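Workshop Tips: Wedged Joints, Notes from an Open Day

Clavico ran an open day in July at its Umwood shop, with a demonstration of two-arm assembly in simulation. The task was a stand with two uprights and a crossbar. Most of what was said applies to hand work too.

– Dry-fit the crossbar before cutting any wedge. Flores, the shop's planning software, refuses to go on until this step is checked.
– Cut the wedge taper at 1 in 8 or shallower. Steep wedges back out.
– Make three spare wedges for each joint. In 91 runs, 18 ended with a split wedge.
– Keep both uprights parallel while the wedge goes in. A spacer block of the right width is enough.
– Set loose parts to one side, clear of your forearms.

Wedged crossbar, and the two-arm bench:
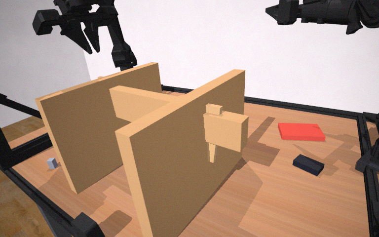
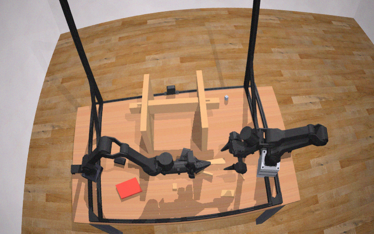 Tap the wedge until the sound changes, then stop. Leave the joint for a day in a heated room and tap it again. Skip the glue – a wedged joint is meant to come apart. Prosteo sells a small brass mallet for this, but any light hammer will do.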